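Kokesora round power strip, 4 out of 5 stars
Reviewed on Jun 1, 2019

I coach a high school robotics club and I'll admit I bought this for the kids and then tried to keep it for myself! We've been working on a pushing-buttons task since November (line up the gripper, hit the switch, back off, try again) and our old Grukell strip had one of those stiff little rockers that drove everyone nuts. The Kokesora has big round buttons right on top, so we got one for the practice desk and ended up using it for pretty much everything.
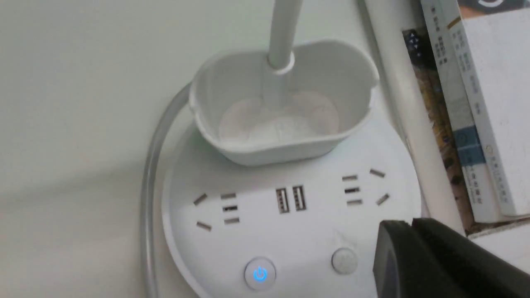 Gripper coming in on the button side. The blue light means it's on.

What I like: the top takes different plug shapes, the two USB ports sit between the outlets, and that blue power symbol is easy to spot from the other end of the desk. The kids ran 40 tries in one afternoon and the switch still feels the same. It also stayed put on the tabletop, which our Grukell never did.

What I don't like so much... everything is packed pretty tight. Our Brultach charger has a fat plug and it crowds whatever is next to it. The second button is plain gray with no mark on it, so new members always ask me which one to press (I stuck a dot of tape on ours later). And I wish it came in a color other than white, just for our vision code's sake.

I'm taking one star off for the spacing. I'd still buy another, and I probably will before next season.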